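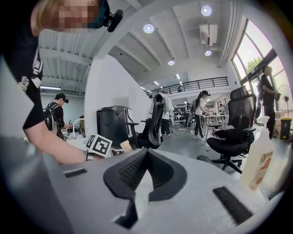 Handheld demonstration collection is a way of gathering examples for a learning system in which a person carries out a task with a gripper held in the hand, and no robot arm is needed. A camera on the gripper records each attempt. The recordings are later used to train a control program, known as a policy.

Tranora is a collection of this type, begun in November by Reinhold Sauerland at Nustmont. It holds 1667 demonstrations of nine tabletop tasks, of which 537 involve moving a small object from one place to another. Each task has at least 100 demonstrations.

Printed markers may be fixed to objects so that their position can be worked out from the video. Attempts in which tracking is lost are normally left out of training.

See also: Grotar; Imitation learning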